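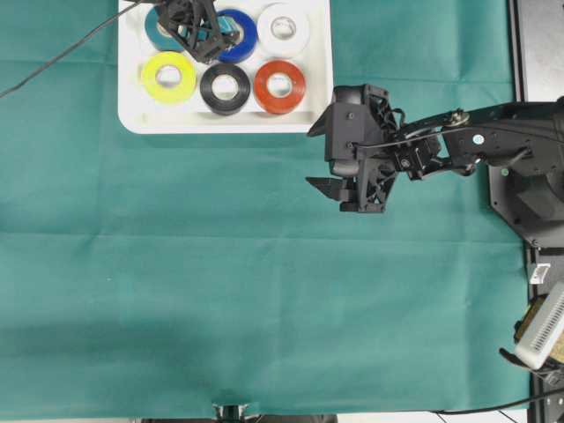
May 31, 2021

Opened the second Godinho box this morning and sorted it before doing anything else, which for me counts as discipline. Mostly base, as expected, but there was one Zarkine parallel in there that I didn't have - the one with the thin silver border - so the set is down to 7 missing cards. Seven! In January I figured I'd never get past the halfway mark.

Spent the rest of the morning on the old cards from the Flendon lot. I paid for 2,000 cards and it feels like half of them are the same backup catcher. Anyway, a good chunk came in those stiff old pages, and some of the fronts have stuck a little to the plastic. I tried two ways of getting them loose. First was just flexing the page gently from behind and letting the card peel away on its own. Worked fine on most. Second was leaving the page in the freezer for a while, then flexing. I did 11 cards that way and only two lost any gloss, both at the bottom corner, both commons. I'd do it again for commons. I would not do it for anything I cared about, not until I know what made those two different.

Note to self: the pages with the rough back are the bad ones. The smooth ones let go right away.

Also had another go at measuring centering on the Grarner reprints. I've been doing it with a clear ruler and it's making me cross-eyed. My left/right numbers on the same card came out different each time I did it, so either the ruler's no good or I'm not lining it up on the same part of the border. Going to mark a start point on a top loader with a fine pen and slide each card in behind it. If that gives me the same answer twice in a row I'll redo the whole stack (ugh).
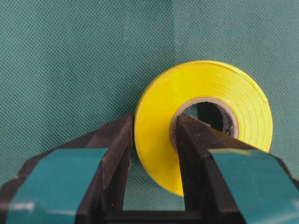 Tainá Cavalcanti thinks I should skip the border completely and measure from the edge of the photo, as the Grarner borders were printed a bit uneven to begin with. She did hers that way and got numbers that held up from one night to the next. Fair point, and it would explain a lot. I'll run a few cards both ways before I commit.

Still to do: type up the Flendon checklist, get more penny sleeves (the soft ones, the last pack was too snug), and write back to the guy with the extra Zarkines. He wants a straight swap, two for two, and I think I'm fine with that as long as the corners are as clean as he says. He won't be mailing anything until June, so no rush.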